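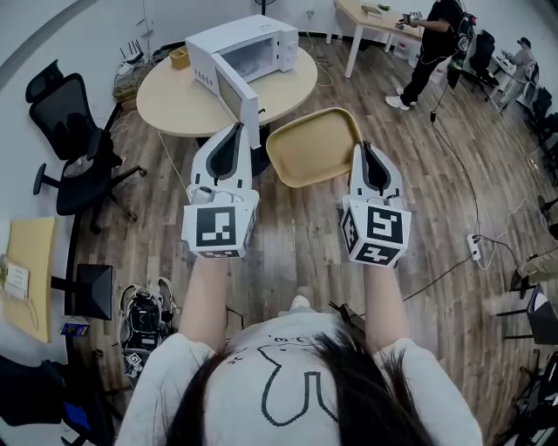

4 min read

The microwave does not have to live in the kitchen

By Ayuba Agyeman
Oct 17, 2024

When I moved to Braltcombe, I was told by three different people that I must first measure the kitchen counter. I measured it. After the sink, the stove and the dish rack, there was a piece of free counter 50 centimeters long, and this piece was where I wanted to cut onions. I did not want to give it to a microwave.

So I would like to defend an idea which many of my friends find a little sad: a microwave can stand on a table, in the room where you work or read, and it can have this table almost to itself. A white microwave on a round light-wood table, with an office chair not far away and a router by the wall, is for me a perfectly respectable way to live.

The usual objection is that food belongs in the kitchen. I understand this feeling, and I grew up with it. My mother would not let us carry even a cup of tea past the kitchen door. But my mother had a kitchen where six people could stand. The rule was made for that room, and I think a rule should be allowed to stay behind when we move out of the room it was made for.

The second objection is about the table itself. People say a round table is wrong for a square machine. It is true that you lose some surface at the sides, and I agree that on a drawing it looks wasteful. In daily use I find the opposite. You can turn the microwave a little to one side, so that the door opens toward the place where you come from. On a counter, between a wall and a cupboard, you have no such choice. My last apartment had a microwave in a corner, and the door opened straight into my shoulder for two years.

A table on one central base is also kind to the feet. You can stand close to it when you have something heavy in your hands. I would only ask that the base is solid, and that you try it before you trust it. Lean on the edge with your palm. If the top moves, choose another table.

Now I come to the tray, about which I have stronger opinions than a person should have. I am sure that most accidents with hot soup happen in the short trip between the microwave and the place where you eat. A shallow tray with a raised rim, the plain beige kind, solves this. The rim holds what spills. Please do not buy a deep one, it is difficult to get your fingers under a bowl in a deep tray. And open the door fully before you pick the tray up. I see people who open it halfway and then try to push it with an elbow, and I cannot watch.

My neighbor Quaye disagrees with me about nearly all of this. He keeps his microwave on top of the refrigerator and lifts his dinner down from above his own head. He says it saves space. It does save space, and in January he had lentils in his collar.

There is one matter where my critics are right, and this is the cables. A table in the middle of a room is far from the wall, and a white cable that runs across a wooden floor is easy to miss in the evening. I have no elegant answer. Whatever plugs in should go along the wall for as long as it can, and should cross the floor only where no one walks. Old cables lying by the wall, which every home with a router seems to collect, should be sorted once a year. I write this as a person who has not done it this year. The microwave itself should go directly into a wall socket, please, and not into the same strip as the computer.

Smell is the other complaint, and here I am less patient. If you heat fish next to your desk, the room will smell of fish. Open a window, or eat the fish on another day. Wipe the inside when you finish, and leave the door open for some minutes. White walls inside a microwave show every drop of tomato, and I consider this an advantage, though my sister Inder, who bought a gray one, does not.

I also believe that a table for a microwave should be kept nearly bare. One small box behind it is fine. Tea can go there, or matches. When the second and the third box arrive, you have built a bad kitchen counter in the wrong room, and I cannot help you anymore.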